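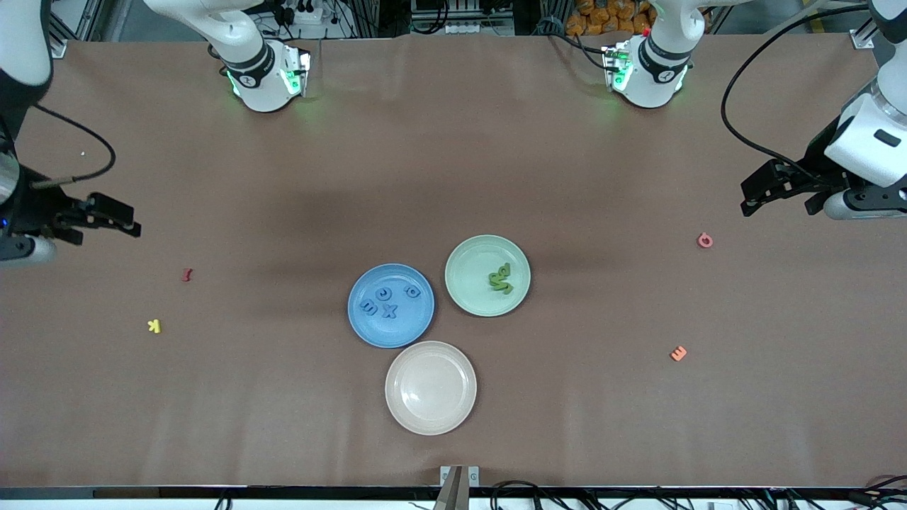 Selon Borkowska, trier des lettres par couleur, un enfant de trois ans le fait sans y penser, et c'est pour ça que l'exercice est intéressant pour une machine. J'ai noté la phrase sur le dos du plan d'accès. Je n'étais pas convaincu en arrivant, je le suis un peu plus ce soir.

Portes ouvertes chez Utura, à Clekstead, donc. Parti à 7 h 40, arrivé avant l'ouverture, parking déjà à moitié plein. Café dans le hall, correct. On nous a donné un badge en papier, le mien portait le numéro 321, et un groupe. Le mien commençait par l'atelier des deux bras, au fond du couloir, alors que j'aurais préféré voir d'abord les convoyeurs. Tant pis.

La table de démonstration est recouverte de papier brun, avec trois assiettes et des lettres en mousse un peu partout. Les bleues vont dans l'assiette bleue, les vertes dans la verte. L'assiette crème n'avait rien dedans quand je me suis approché. J'ai demandé à quoi elle servait, on m'a répondu qu'elle changeait de rôle selon les séries, et je n'ai pas insisté parce que quelqu'un derrière moi voulait poser une question sur les garanties.

Ce qu'on cherche à obtenir, si j'ai bien suivi, c'est que le bras apprenne à partir de gestes enregistrés. On lui en montre beaucoup : 240 pour ce tri-là, et le programme complet, qu'ils appellent Tronda, en prévoit 3000 avec d'autres objets. Chaque passage est filmé de loin et aussi depuis le poignet. Un écran au mur montrait la vue du poignet pendant que l'autre donnait la table entière. Je suis resté surtout devant celui du poignet. On perd complètement le sens des distances, les lettres arrivent vite et tout file sur le côté dès que le bras se déplace. 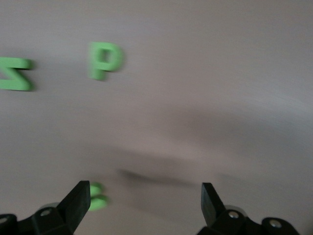
J'ai demandé si ce flou gênait l'apprentissage. Réponse : moins qu'on ne croit, à condition que la pince ralentisse avant de se refermer. Ils gardent les passages ratés aussi, dans un dossier à part. J'aurais pensé qu'on les jetait.

La mousse pose ses propres problèmes. Elle se comprime, elle est légère, et deux lettres empilées peuvent venir ensemble. Au travail nous avons le même souci avec les joints souples, et nous l'avons réglé en payant quelqu'un pour les séparer à la main. Je l'ai dit, ça a fait rire deux ou trois personnes.

Ensuite les convoyeurs. Rien de neuf par rapport au catalogue. Une ligne d'emballage annoncée à 965 pièces à l'heure, mais elle était à l'arrêt pendant notre passage. Pris la documentation quand même. Déjeuner sur place, sandwich au fromage, une pomme.

Repassé devant les bras vers 15 h avant de partir, il y avait trop de monde pour approcher de la table. Retour par la nationale, bouchon à la sortie de la ville. À faire : retrouver les mesures de nos joints, écrire à Utura pour savoir s'ils acceptent des essais sur des pièces apportées par le client, et à quel tarif. Rendre aussi le badge, que j'ai gardé dans la poche de ma veste.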